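Mai
Par Yvette Campbell

Notre projet porte sur le petit-déjeuner des étudiants de la résidence Pestton. Nous avons distribué 177 questionnaires et mené 16 entretiens. La plupart sautent ce repas en semaine et se rattrapent le samedi. 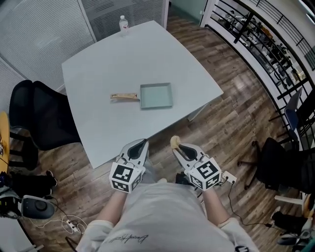
Petite poêle carrée à manche en bois et bouteille d'eau sur la table.

Le prix revient plus souvent que le manque de temps. Montserrat Arrieta a relevé les tarifs de l'épicerie Özkan pendant trois semaines ; ses tableaux sont en annexe.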